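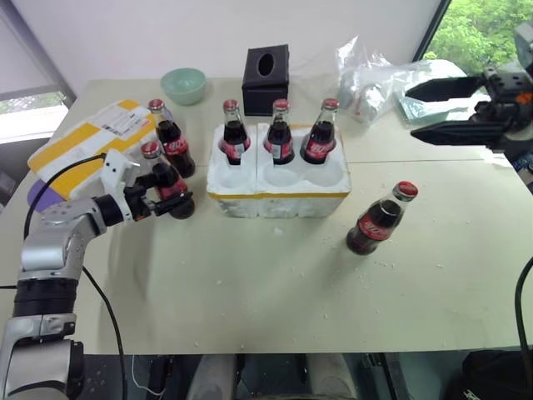 Friday, April 5, 2019. Stick flex, Conach returns

Picking up from where the last page stopped. Six sticks back from Conach, all sold as 75 flex senior, all left-handed. Complaint is they went soft before the playoffs. Two have new tape on the butt end so I had to strip that before I could get them seated right in the jig. Sticky mess, used citrus cleaner, let it dry over lunch.

Zeroed the load cell twice. First zero drifted while I was looking for the spacer. Someone had put it back in the drawer with the skate blades. Please leave it ON the jig.

Setup same as December: supports a meter apart, load in the middle, pull to one inch, read pounds. No preload. Rotate, repeat, three pulls a side, throw the first one out.

Stick A 74, 74
Stick B 71, 72
Stick C 75, 75
Stick D 63, 64. Creaks on the way back up.
Stick E 73, 74
Stick F 70, 70, but cut down two inches at the top and I did not correct for it

So D is the only one really gone. Tapped it along the shaft with a coin, goes dull a hand's width above the heel on the forehand side. Marked with silver pen. The rest are inside what I'd call normal for sticks that have been played on since fall. B is a bit low, wouldn't worry.

Need to write back to Conach and say it nicely. Their guy was sure it was all six.
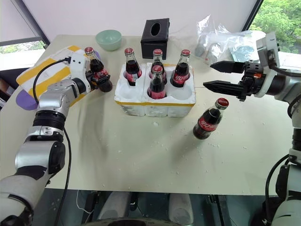 Left arm with bottle, striped cloth

Cycling rig. Left the Aydoğan shaft running overnight, serial ends 2982. Target was 5000 cycles. Counter said 3746 when I came in and the rig was stopped. Limit switch had tripped, shaft not broken. Clamp on the blade side had walked out maybe a quarter inch, can see the bright line on the rail. No crack that I can find, no whitening at the edges. Checked flex cold off the rig: 76. It was 77 going in. Good shaft.

Re-torqued clamp, put a strip of rubber under the jaw, paint mark across the bolt head so we can see if it backs off. Restarted from 3746, did not reset the counter. Whoever is in Monday read it befor you touch anything.

Slap shot load is still a guess btw. We are pulling to what the December film suggested and that was one player on one night. Would like a second shooter, lighter, somebody who takes wrist shots mostly. Bruslow arena has open ice early if we ask. Ask about the puck machine too.

Skates. Hemstead sent four pairs of goalie steel for finishing. Ran two pairs the usual way and two with an extra pass on the 900 stone by hand, light oil, only along the edge, three strokes. Under the loupe the burr is smaller on the hand finished ones, outside edge espcially. Whether the goalie can feel it is a different matter. Labeled the holders 1 to 4 and did not tell Hemstead which are which. Key is in the back cover of this book.

Pair 3 has a nick near the toe, right skate, inside edge. Was there when it came in. Took out most, not all, didn't want to eat the steel.

Out of 1/2 inch radius dressing tips, last one is on the machine. Order two.
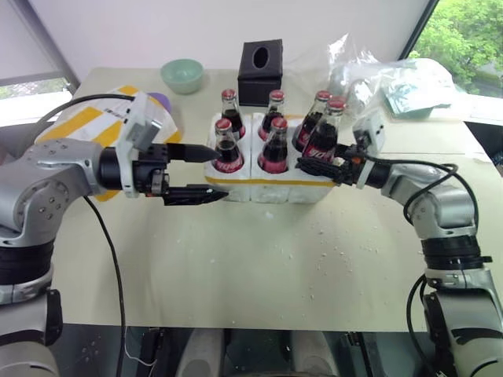

Eero Pelkonen read the numbers over and isn't happy with stick F, says a cut stick can't go in the same column as full length ones and I should either correct it or pull it. He also thinks D got slashed. His note: "Delam that low on the forehand side is a hit, not fatigue. Look for a dent under the tape before you tell them it wore out."

Fair. Hadn't looked under the blade tape. Peeled it. Small flat spot on the heel, right below my pen mark, paint gone. Could be a slash, could be a goal post. Photo for Conach once the light's better.

F moved to its own line, note says cut, no correction.

To do
Mail to Conach, A to F with the D dent
Clamp check, counter
Dressing tips
Bruslow, ice time
Find out what Hemstead's goalie normaly skates on, hollow not on the ticket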